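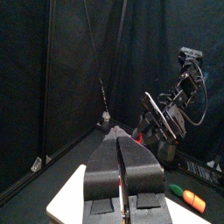
Robotic Cells at the Himcombe Site: Staff FAQ

These answers cover the two-arm cells being introduced on the produce packing floor at Himcombe. They apply to all hourly and salaried staff on the floor, including agency staff placed through Clarkico. Questions about pay grades should go to the HR desk.

What is being installed?

Four two-arm cells supplied by Linumach. Each cell takes over one manual station on the small-pack line, where loose vegetables are picked up, turned to face the same way, and set into trays. Weighing, sealing and labeling are unchanged.

When does the change take effect?

The first cell goes into production in March. The remaining three follow one at a time, after the previous cell has run for 15 consecutive shifts without an open safety item. If a safety item is raised, the count starts over.

Will jobs be cut?

No position on the small-pack line will be eliminated as part of this project. The line currently runs with one person per station. Under the new layout, one cell operator looks after two cells, and the hours released are moved to incoming inspection and changeover, both of which are now covered by overtime. Agency hours may fall during the off-peak months. Clarkico will notify its own staff of any change to their schedules.

What does a cell operator do?

The operator loads the infeed, clears rejected items, responds to stops, and swaps finger pads when they wear. The operator also records the cause of each stop at the terminal. The cause codes are used to decide what gets fixed first, so "other" should be used only when no listed code fits.

Do I need a technical background?

No. Operator training is open to anyone who has completed the standard floor induction. Training to adjust positions or change programs is a separate course and requires a maintenance sign-off.

How long is the training?

Two classroom sessions of 90 minutes each, followed by four supervised shifts. All of it is paid at the normal rate. Shifts worked under supervision count toward your regular hours.

How were the arms taught to handle vegetables?

Development was done by Linumach at its own facility. Early trials used toy vegetables, which keep their shape and do not spoil between runs. Final acceptance at Himcombe uses real produce from the current supplier list.

How fast is a cell compared with a person?

Slower per item. The acceptance target is roughly 200 trays per hour per cell, below what an experienced packer reaches early in a shift. The cell is expected to hold its rate through breaks and shift changes. Individual packers will not be measured against the cell rate.

Can I reach into a cell while it is running?

No. Press the stop button, wait for the amber light to go steady, and then open the guard. Both arms must be at rest before a hand enters the work area. An arm that is not moving may still be waiting for the other arm to finish, and should be treated as live until the amber light is steady.

Who may remove a jammed item?

A trained operator may remove an item lying on the work surface. An item held between the fingers must be released from the terminal first. Do not pull it free by hand. If the release command fails twice, call maintenance.

Are there cameras in the cells, and do they record staff?

Each arm carries a small camera near the gripper. The cameras look at the work area. Images are stored when a stop occurs and deleted at the end of the following week. A hand or sleeve may appear if the guard is opened shortly after a stop. These images may not be used for attendance, performance review or discipline.

What happens to tasks the arms cannot do?

Leafy bunches, soft fruit and anything over the tray height stay on the manual stations. These stations are being kept and refitted with adjustable benches.

I have a wrist or shoulder restriction. Does this affect me?

Existing restrictions carry over. Loading the infeed involves lifting crates to waist height, and pad changes require a firm grip. Ask for a job assessment before you sign up for operator training.

Who services the cells?

Site maintenance handles daily checks, pads and cables. Servo replacement and software updates are done by Osei under the service contract. Service visits are planned for Monday mornings before the line starts.

Where do I report a problem?

For a safety problem, stop the cell and tell the shift lead immediately. For anything else, use the terminal or the paper form at the line desk. Forms are collected at the end of each shift.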